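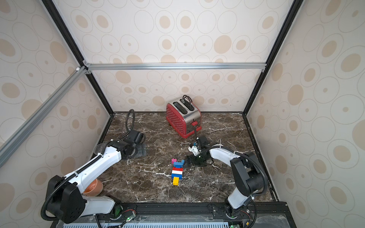
Last edited 7 November 2022

1/ Notes on scoring cardstock for gatefold cards. Tested three stocks on the Jenadeck board: Bonsu smooth white, Bonsu kraft and the Plidcombe linen.

2/ Grain first. Flex the sheet both ways; the easier bend runs with the grain. Put the main fold parallel to it. Against the grain, the linen cracked on all 9 panels.

3/ Score with the small stylus, two light passes. One heavy pass cuts the top fibers on kraft. Fold away from the groove, so the raised ridge sits inside the card. Burnish through scrap paper or the fold goes shiny.

4/ Flaps: cut each a hair under half the front width. At exactly half they overlap once patterned paper is on.

5/ Adhesive: Zirnine 545 tape on the panels, kept clear of the score. Wet glue warped the smooth white. I pressed it under books overnight and it still curls at one corner.

6/ The July batch used the old board, with a wider groove. Those folds are softer and I would not mix the two in one set.

7/ Still to test: vellum. Same stylus, single pass.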